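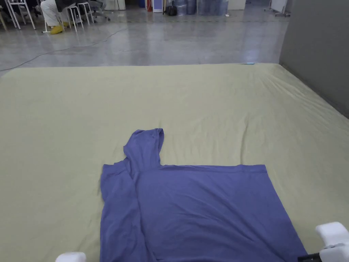
Too slow to be worth watching, according to one visitor near the front, and the complaint was repeated in various forms through the afternoon. A commercial laundry hand can fold a hooded top in a few seconds. The Remov folding cell at Gramdale was not set up to compete with that, and the engineers running the open day in August were plain about it: the published target is repeatability, with cycle time held over to the next phase.

The garment on test was a blue hooded shirt, laid on a pale green sheet with one sleeve already turned in along the body. Hoods are the difficult part. A T-shirt can be treated as a flat sheet with two flaps, but a hood has two layers, a seam and a stiffness of its own, and it seldom lies the same way twice. The planner must decide whether to flatten it first or carry it into the fold as it is. At present it does the second.

The gripper fingers are white, one with a padded tip. Gorer, which supplies the tips, began with a harder compound that held thin cotton well but dragged on fleece and left the hem skewed. The current version is softer and gives up some grip in return. Tips are changed after 1,000 closures, whether or not wear is visible.

Sensing was the subject of most of the questions. The control software, Negussie, finds the outline of the garment, fits a coarse template and selects grasp points along the edges. Creases in the sheet underneath can be read as hems, particularly under overhead lights, and a filter was added in the spring to reject any edge that continues past the garment outline. It costs a little time on each cycle. Asked why the sheet was not simply replaced with a rigid board, the team replied that customers fold on beds and padded tables.

The training set for hooded garments stands at 385 recorded folds, against a far larger number for towels. Of the 36 attempts logged during the open day, 9 were stopped by the operator, most of them at the second sleeve, where the finger picked up the body layer along with the cuff. The software has no reliable test for this yet. A change in gripper opening of less than the thickness of the fabric is lost in the noise, and a force reading at the tip is the likely remedy.

Remov expects to fit the revised tips before winter. Trousers will be added to the programme after that, starting with unlined pairs.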